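Care robots should be judged on the dull jobs

Storkotthorpe council wants to put 12 robots into its care homes, and most of the argument so far has been about whether they can hold a conversation. I think that is the wrong test.
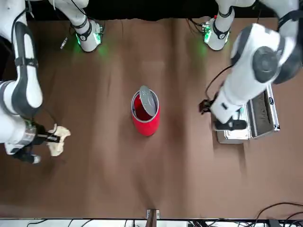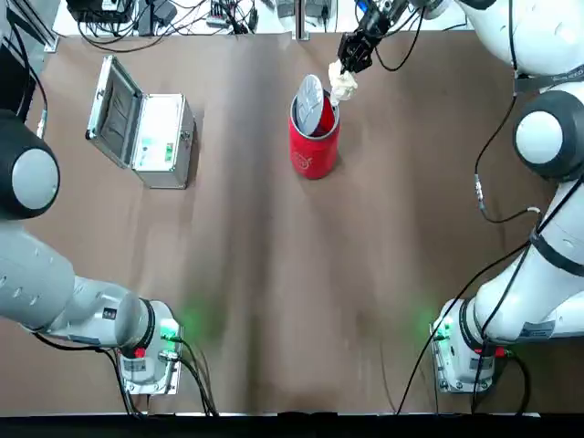 My mother spent her last two years in a home at Grirneck. The staff were kind and always short of time, and much of that time went on fetching, wiping and clearing up. A machine that can hold a scrap of crumpled paper over a red can with its lid tipped up is closer to what they needed than one that asks residents how they slept. Shiyu Qin, who worked nights there, told me she would have swapped any talking gadget for 20 free minutes before breakfast.

The council should publish what the robots do on each shift, and what staff do with the hours saved. If the hours go into smaller rotas, families ought to be told before June, when the contract is due to be signed.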